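Chapter 6
What the Packet Promises

Snack makers like to say that the bag sells the food. Be careful with that claim.

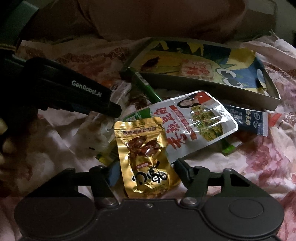
6.1 Reading a Wrapper

Braised meat on gold foil, green vegetables on silver plastic: both photographs tell you what the maker wants you to expect. Neither tells you how much is inside. Szabolcs Jakab asked 80 shoppers in Tulitberg why they chose one snack over another, and most said taste - of packets they had never opened. Treat such answers with suspicion. In this chapter we start with the small print and leave the pictures for last.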